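Unit 7: When two arms share one cell

Handout for the afternoon session at Norkier. Please read it before you come, and bring your own fault log if you kept one last term.

1. What happened

Last November the two arms in the Tullach cell touched during a handover exercise. It was a slow touch, and no one was hurt, but it stopped the work for the rest of the day and it taught us a good deal, so I have built this unit round it. One arm was holding its part and waiting. The other came in to its meeting point 13 millimetres too far along, and its finger pushed against a finger that should have been well clear of it. The force limit did its job and the cell stopped.

The first guess in the room (mine too, I'm afraid) was a bad grip. We spent a good hour on the grip before anyone opened the log, and I would gently ask you to remember that hour when your turn comes.

2. Reading the log

The run has 1,744 lines, which sounds dreadful, but you only need a small stretch of it. At line 508 the second arm reports that it has reached its home position. Now look at the joint values on that same line and compare them with the values from the morning's first run. They don't agree. The arm believed it was home and it was not, and every move after that carried the same error with it.

The cause was a homing step that had been skipped after a restart. The Parketti controller lets you clear a fault and carry on without homing again, and it gives only a small yellow message when you do so. It is very easy to miss – I have missed it myself.

3. The cell and its wrist views

Keep these four by you as you work through the questions of reach and clearance in section 4.
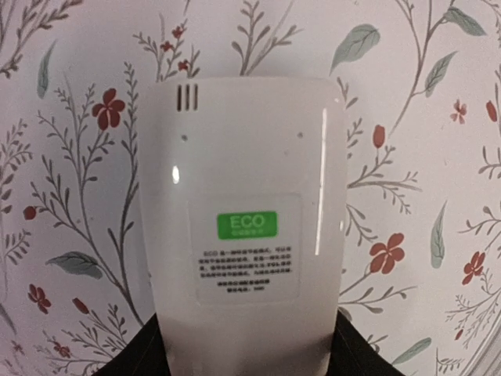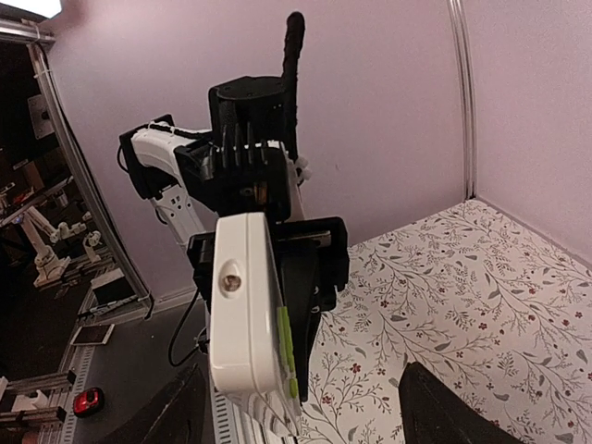

All four are wrist camera views, and straight lines bend in them, so please don't measure from them.

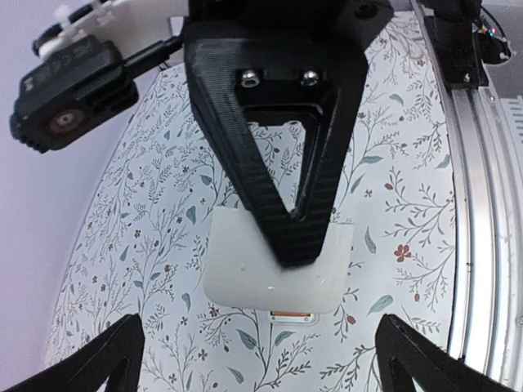
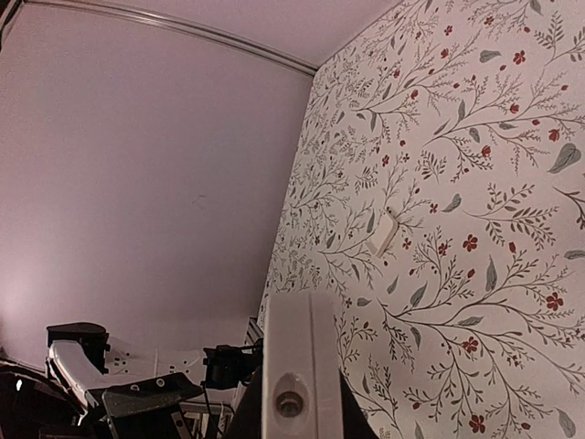

4. What to check after any stop

Take your time over this list. It looks long on paper, but once you have done it a few times it goes quickly.

a) Press the stop and leave it pressed while you look. A stopped arm may still be holding something, so keep your hands out from under it.

b) Look at both arms, even if only one has reported a fault. Follow the cables with your eye from the wrist back to the base, and write down anything that has caught or pulled tight.

c) Note where each gripper is and whether it is holding a part. Support the part before you release it.

d) Home both arms, one at a time, with the other parked. Do this even when the controller says there is no need.

e) Run the handover with no part, at 50 per cent of the teaching speed, with one person at the stop button and doing nothing else.

f) Compare the joint values at home with the card on the cell door. If they differ, stop again and fetch the member of staff on duty.

5. For next time

Write half a page on where you would put a check so that a skipped homing step could not get as far as a handover. The Cisneros worksheet has a blank flow chart you may use, though a drawing of your own will do just as well. Bring it on paper, please, as we shall be passing them round the table.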